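Let the Teacher Be Slow

In our group at Vulholm we teach two-arm robots by remote control. A person moves two handles, the arms follow, and everything is saved. Later a program learns from what was saved. I have done this work for 4 years, and I want to argue against one habit which I see almost everywhere: we throw away the slow demonstrations.

The habit has an understandable origin. When a customer visits, a fast robot looks clever. So the operators are told to be quick, and the recordings with a pause or a second try are marked as bad. In our last project for Ernell we recorded 3618 demonstrations, and the first cleaning rule removed every one in which the gripper stood still for longer than a short moment. I was the one who wrote that rule. I am not proud of it.

What did we remove? I sat down in April with 187 of the deleted recordings and looked at them one after another. In many of them the operator waits above the object, turns the wrist a little, comes down, goes up again and chooses a different side. This is a person thinking with the hand. If the robot never receives such a moment, how can it learn what to do when its first approach is wrong? It learns only the good days.

The choice of objects makes the matter more serious. A cube forgives a hasty teacher. A padlock has a body that is easy to hold and a shackle that is not, and a soft toy can be held in many places, but it changes its shape when you do so. I prefer to put such different things on one table, because then the operator has to make a new decision for each.
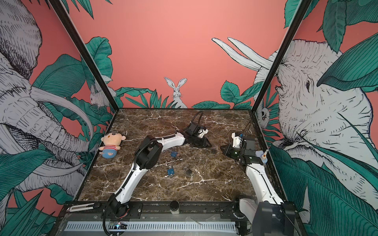
Aslak Åberg does not agree with me, and he wrote to me at some length after I presented these thoughts. Slow demonstrations, in his opinion, are mostly a sign of a bad handle or a bad view. Repair the equipment, he wrote, and the hesitation will disappear, and you will see that you were defending a fault of the machine as if it were wisdom. He also reminded me that a program cannot know why a person waited. It copies the waiting, and then you own a robot that stands still over a bottle for no reason.

The second point is strong and I have no complete answer to it. I have seen such a robot. Ours at the Forsberg site could stay above an object so long that visitors asked if it was switched off. But I would still keep the recordings and mark them, so that we can decide later how much of each pause to use. A deleted recording gives us no such choice.

With the first point I have more difficulty. Good handles help, certainly. We changed to the Zilance handles last winter and the operators complained less about their shoulders. They did not stop hesitating. A new operator hesitates at the shackle and an experienced one hesitates at the toy, and I do not believe that a better handle would remove either.

There is also the question of the people. An operator who is measured by speed will soon find the easy grasp and repeat it all day. I did so myself when I had 12 recordings left before lunch. My proposal is therefore small: pay for the hour and not for the recording, keep the second tries, and let the operator write one line when something felt strange. We have started with the written line. Most of them are still empty.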